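Day one of the dive trip and I've already learned I pack like a raccoon. Three wetsuits. One mask. No spare fins, obviously.

Checked in at the Lamptey last night, slept like a log, woke up before the alarm because I was so excited to get wet!

Question for the divers here - what do you all do about ears? I was fine down to 12 meters, then the left one just said nope. Went up a bit, wiggled my jaw, tried again, still nope. So I sat out the second dive and ate everybody's orange slices.

Mahsa Ghaffari (my buddy this week, endlessly patient) says I wait too long to equalize. She starts at the surface and keeps doing it every couple of feet, before she feels anything. I tend to start when it hurts. So yeah, guilty.
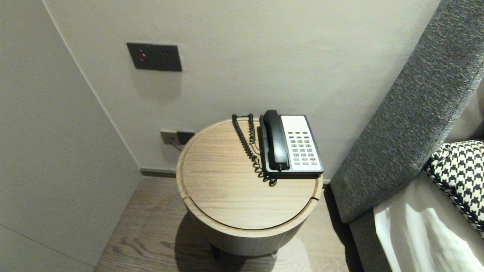

She also got me to go down feet first, holding the line, super slow. What a difference! It took us forever to reach the bottom and the guide was hanging there waiting like a bored bus driver, but no pain at all.

Some of you are asking about decongestants. I'm staying off them this time, I don't love the idea of one wearing off halfway through a dive. Ask a dive doctor though, not me, I sell carpet.

Plan for tomorrow is the wall at Rundatar if the wind drops. Boat leaves at 7, so no late night for me (ha).

Oh, and if anyone has a low-volume mask they like for a narrow face, send me names please - mine leaks every time I smile and I can't stop smiling down there.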